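December 9, 2019

Dye notebook, vat 16, still going!

Fed the indigo vat first thing and it has come back beautifully. After the sulk it went into last week I was ready to tip it and start again, but a spoonful of fructose, a pinch of lime and a night under the blanket did the job. Coppery skin on top, a proper flower in the middle, and the liquor underneath is that clear amber-green I always hope for. pH strip says 11, maybe a touch under. Temperature held at 30 all night, so the new Pruvo heat mat has earned its place on the bench.

Samples for the Morelli order, all on the scoured linen:

- one dip: pale, a bit streaky near the selvedge
- two dips: much more even, lovely soft sky colour
- four dips: the one I'd choose, greyish and calm
- six dips: too close to navy for what they asked for

I left ten minutes of air between dips and squeezed under the surface each time to keep bubbles out. The streaks on the first piece are my own doing. I rushed the wetting out and there were dry folds in it when it went in.

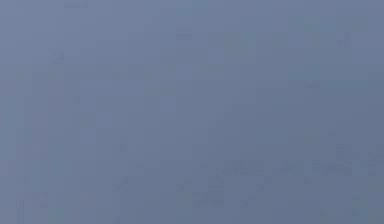 How long should the linen soak before its first dip? Overnight in plain water with a drop of neutral soap, then a gentle squeeze so it goes in damp all the way through.

Elisa Monti came by with 193 g of the Galter wool and we put a small skein through at the end, when the vat was getting tired. What a colour! Wool takes it so much faster than linen, and two short dips gave us more depth than four on the cloth. She wants to try it over weld for a green, and I've said yes before she could finish the sentence. The weld is in the jar behind the scales (last summer's, still smells strongly of hay). Keep the lime well away from her skeins, please, and rinse the wool in water with a splash of vinegar.

Recipe for the weld bath is on the Ornow sheet, batch 2991. I've pencilled in a correction, as the chalk was down twice.

To do before the next session:

1. Wash and dry the four-dip piece, then check for rubbing on a white rag.
2. Leave the vat alone for a full day, stirring once in the evening.
3. Cut a strip from each sample for the swatch book and write the dips on the back in pencil.

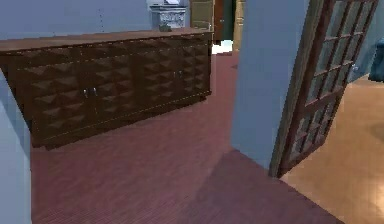
4. Order more lime. The tub is nearly down to the scoop, and the big piece for February will need a second vat running alongside this one.
5. Ask Elisa whether she wants her skein back before the green trial or after.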